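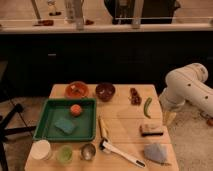 4. Short labels in the Ketimard mayoral campaign

4.1 Material

The printed material comes from the two campaigns that reached the runoff in Ketimard. We collected 164 mailers, door cards and newspaper inserts, beginning when the candidate lists closed in June and ending on the eve of the vote. Most came from households in the Rallis district that had agreed to save their political mail for us. The rest were taken from the city library, which keeps one copy of each printed piece handed in at its front desk. Duplicates were removed before coding. Where two pieces differed only in the name of the precinct or the polling place, we treated them as the same piece.

Each item was read in full by two coders working separately. They were asked to mark every passage in which a candidate was given a short label, meaning a noun phrase of five words or fewer that was meant to stand for the person as a whole. "The developers' mayor" is a label under this rule. "She voted for the developers" is a claim and was coded in a different column. The rule was easy to apply to headlines and harder to apply to body text, where a phrase that starts as a description can turn into a label simply by being used again. The coders were told to mark the second and later uses in such cases and to leave the first use alone.

Disagreements were settled by Demirtaş, who had not taken part in the first reading. Most of them concerned irony. One insert from the Bitach campaign called the incumbent "our generous landlord" over a table of parking fees, and one coder had taken the phrase at face value. We kept it as a negative label.

4.2 What the campaigns printed

Seven negative labels account for nearly all the labeling in the set. Four were aimed at the incumbent, Omik, and three at the challenger, Bitach. The difference is small but the use of the labels was very unlike on the two sides. The Omik campaign settled on one phrase early, "the part-time councilman," and printed it on almost everything it mailed, usually in the upper left corner and in the same red type. The Bitach campaign moved from one phrase to another. Its first was about trust ("the mayor who forgot Rallis"), the next was about money, and the last two were about age and tiredness and were dropped after complaints from the candidate's own supporters.

The mailers from Bitach read as if different people had written them, and this was in fact the case. Until late in the campaign, the neighborhood groups in Rallis wrote their own text and the central office checked it only for legal problems. In our interviews, the people who worked in the central office described this as a matter of cost. The people in the neighborhood groups described it as a matter of principle. We have no way to tell which account is closer, and both may be right.

Positive labels were less common on both sides. Incumbents are often presented as a safe pair of hands, and Omik was no exception. Bitach was presented as a neighbor, a parent and a bus rider. None of these words was used often enough to count as a campaign label under our rule, although "neighbor" came close.

4.3 Betrayal and the kitchen table

Two families of words run through the set. The first is the language of betrayal: forgot, walked away, sold out, broke faith. The second is what campaign workers call kitchen-table language, after the place where a household is supposed to go over its bills (Figure 2 shows a table of light wood with bowls, a green tray and pieces of toy food on it). Rent, water charges, school lunches and bus fares belong to this family. Earlier work has tended to treat the two as rivals, so that a campaign has to choose between attacking the other candidate's character and talking about prices. In Ketimard they were very often found on the same page.

The usual pattern was a betrayal word in the headline and a price in the first line below it. A door card from the Rallis groups carried the headline "He walked away from us" and then went straight to the monthly water charge. Nothing on the card connected the two. There was no date, no vote and no quotation to show when or how the mayor had walked away. The reader was left to join the headline to the figure, and we assume that most readers could do so, as the water contract had been argued over in the district for years.

The Omik campaign used the same pattern in the other direction. Its mailers opened with a service that residents could see, such as a repaved street or longer library hours, and ended with the label for the challenger. Here the label did the work of a closing line. It was seldom explained. Missed council meetings were listed on only a few of the early pieces, and by the final stretch the campaign had stopped listing them and printed the phrase alone.

One point of method should be noted. We coded betrayal words only when they were applied to a candidate. Uses that referred to a party, to the council as a body or to "the system" were left out. This lowers the count for the Bitach side, whose writers often blamed the council as a whole. A reader who wants the broader measure will find the full word list in the appendix, with each use marked by target.

4.4 What voters remembered

After the runoff we interviewed 500 registered voters by telephone. Calls were made between late morning and 8 p.m. Respondents were first asked to say, in their own words, what each campaign had said about the other candidate. Only then were they read a list of phrases and asked which of them they had seen or heard. The open question came first because a list tends to put words into people's mouths, and we wanted at least one measure that was free of this.

On the open question, "part-time councilman" or something very close to it was by far the most common answer. It was given by people who voted for Omik and by people who voted for Bitach, and also by people who did not vote. No label for the incumbent was recalled nearly as often. What people did recall about him was the water charge, and many of them gave the amount correctly. Few could repeat the headline that had been printed over it.

The list question narrowed the gap without closing it. When the phrase was read to them, a fair number of respondents said that they remembered "the mayor who forgot Rallis." These were mostly residents of Rallis. Outside the district the phrase had little meaning, and several respondents asked the interviewer what it was that the mayor was supposed to have forgotten.

Memory is a different thing from persuasion. A number of Bitach voters brought up the part-time label with some anger and said that it had made them more willing to vote. One man who had repeated it word for word went on to say that his own job was part time - he asked us to write that down. Lazaridis found something similar in her interviews with the neighborhood groups, whose members used the phrase among themselves as a joke. Two of the groups had put it on homemade buttons before the vote.

4.5 Limits

The material is print only. Both campaigns also bought radio time, and the Bitach campaign put a good deal of effort into short videos that we were not able to collect in any regular way. If the labels were spread differently there, our account of which side was more consistent would have to be changed. The households that saved their mail for us were also more interested in the election than their neighbors were, as is usual in work of this kind.

The telephone interviews have the further problem that they were carried out after the result was known. People who are asked to recall a campaign once it is over may give more weight to the phrases used by the winner. Omik won the runoff, and his label for his opponent had been repeated in the local coverage of the result. We asked respondents whether they had followed that coverage. Those who had not followed it also named the part-time label more often than any other, though by a smaller margin.

Finally, the set covers a single city with one long-running dispute over a public contract. The water charge gave the Bitach campaign a price that everyone in Rallis already knew. Section 5 turns to the council races held at the same time, where there was no such figure to point to and the candidates were much less well known.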